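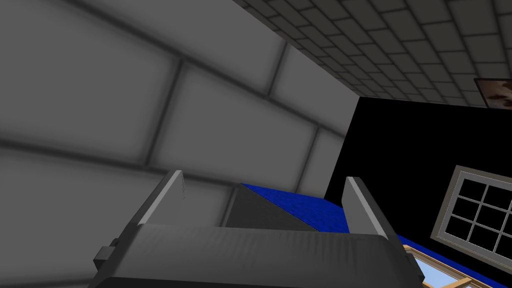

Visit report: Open day at Wekenbridge Property Management, July 2018

Our owners' association has 24-hour cover for burst pipes and a manager who answers his phone, but we had never seen the inside of the office that looks after us. Wekenbridge holds an open day for its client associations once a year. Four of us from the Ketomcombe building went this time and I agreed to write it up for the other owners.

The office is on the second floor of a former bank, a short walk from the station. We signed in at the front desk and were given a folder with the year's fee schedule, a list of contacts and a form for updating mailing addresses. If yours is out of date, I have spare copies of the form.

Accounts and billing

Karim Helmy runs the billing side and took our group first. Wekenbridge now manages 3679 homes, spread over buildings of very different sizes. Each building has its own bank account, and money isn't moved between them. I asked about this because an owner raised it at our last meeting. He showed us a sample statement with the opening balance, each payment out, and the name of the contractor against it. We can ask for the same statement at any time and don't have to wait for the annual one.

Common charges are billed quarterly, in advance. Late accounts get a letter after two weeks and a second one two weeks after that. After the second letter the board is told and decides what to do next. Helmy said most late payments come from units that have just been sold, where the new owner's details haven't reached his team. He would like sellers to send the closing date as soon as they have it.

There was a long discussion about the spending limit. Under our agreement, the manager can approve a repair of up to $500 without asking the board. Several other buildings have moved to $700 this year, and the reason given was that a locksmith or an elevator call-out on a holiday now goes past the old limit. It would need a vote on our side. I have no strong view, but it should go on the agenda.

Repairs desk

The repairs desk is four people in one room with a shared call list. Hicham Kamel is in charge of it. Calls are sorted into emergency, urgent and routine when they come in, and the person taking the call reads the category back so the owner knows what to expect. Emergency means water, gas, fire systems, or a front door that won't lock. A hallway light is routine unless the whole stair is dark.

We listened to one call being logged, with the unit number left out. It took less time than I expected. The caller got a job number at the end, and Kamel asked us to pass on that people should keep it. When two owners report the same leak separately, the job numbers are how the desk matches them up.

Contractors are reviewed every December. Barotard, who do our gutters and roof checks, are on the list until then. I mentioned the two missed visits last winter - he had one of them on record and wrote down the other.
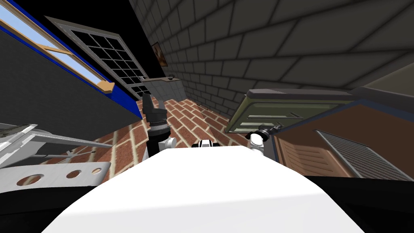

Can an owner call a contractor directly and send the bill to Wekenbridge?
Only for an emergency when the repairs desk can't be reached, and the bill has to come with the time of the call and a short note of what was wrong. For anything else the owner pays.

That came up at the question session before lunch, and it was the one that got the most follow-ups. A man from another association had paid a plumber himself and was still waiting for his money. He was asked to stay behind and go through it with Helmy.

Lunch was sandwiches and fruit in the meeting room. We sat with two board members from Thongsuk Court, which is a newer building than ours with a garage below it. They have had trouble with the garage door and with storage being left in parking spaces. Their house rules now allow a written notice and then removal at the owner's cost. They offered to send us the wording.

Reserve fund and long-term planning

Dirk Koster gave the afternoon talk, on reserve funds. It was the part I had come for. He went through how a reserve study is put together: an inspection of the shared parts of the building, an estimate of how many years each has left, and a price for replacing it. The yearly contribution is worked out from that. A study for a building of our size costs $3000, and he suggests repeating it every five years.

Our last one is seven years old. It was done before the boiler was replaced and before the front steps were rebuilt, so parts of it no longer apply. Koster looked at the summary page I had brought along and said the roof figure was the one he would want checked first.

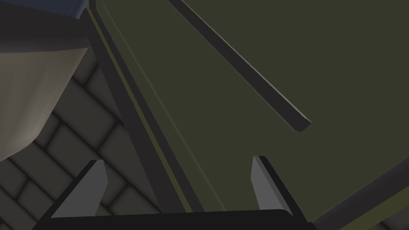

He also said that a board can ask for an update without a full inspection, at a lower price, if the building has had no major work. Ours has, so we would need the full study. I have asked for a written quote and will send it around when it arrives.

The last stop was a short session on insurance with Amr Ghoneim. The association's policy covers the structure and the shared areas. It doesn't cover kitchen cabinets, flooring or belongings inside a unit, and owners need their own policy for those. He has a one-page sheet on this and I took enough copies for every mailbox. Owners who rent out their units should tell both insurers.

We left a little after four. Items for our next meeting are the repair spending limit, the reserve study quote, and the parking rules from Thongsuk Court if they have come by then. The folder is with me and anyone can borrow it.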